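July 21, 2018 – Gezer trial kit, second sitting

Came in on a Saturday because the trial license runs out and Dutthorpe, who sell the thing, don't count weekends as an extension. Malte Hagedorn has the door code if anyone else feels the urge.

Status first. Both arms home, both grippers open and close when told. The left one needed telling twice. The quick-start sheet allows 30 minutes from power-on to first pick. We took most of the morning, though part of that was Eduardo looking for the hex key that is supposed to clip inside the lid of the controller box. There is a clip. I'll give them that.

Went with the lockout padlocks again as the test part. Stastonstead want to know whether a kit like this could sort returned locks at the tool crib, so there is no point impressing ourselves with foam cubes. A padlock is a decent nuisance: heavy at one end, hoop at the other, and the label side matters to the people who have to read it. 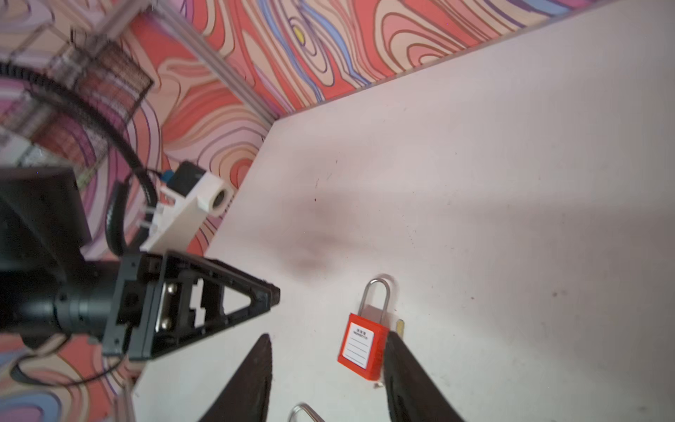 Ran 12 body grasps from the right arm before lunch and got nine clean lifts. Two slipped on the way up, one never closed far enough and reported success anyway. I've written to Dutthorpe about that last one. The log says "grasp OK" with the jaws holding air, and I would like to know what it thinks a bad one looks like.

Shackle grasps are worse and I stopped counting. The lock swings, the wrist corrects for the swing, the lock swings the other way. Lovely Talavera watched for a while and suggested slowing the approach to 63 percent, which was her guess and also the best setting we found all day. It's in the config now with her initials next to it.

Cable routing: still don't like it. The loop at the elbow gets dragged when the arm reaches across, and the manual's advice is to "ensure adequate slack." Tied it back with hook-and-loop for now. Marleny, please don't cut it off to be tidy, it's load-bearing in spirit.

Price, for whoever has to write this up: the quote from Derkley is lower but leaves out the calibration plate and the second year of support. Dutthorpe include both and charge for them as though you'd asked.

Leaning yes on the arms, no on the grasp software as shipped. Would want a fix for the false OK in writing before anyone signs.

For Monday:
– repeat the body grasps with the left arm, same speed
– try locks lying label down
– ask Consolacion Barredo where the spare fingertips went
– hex key is in my top drawer, stop looking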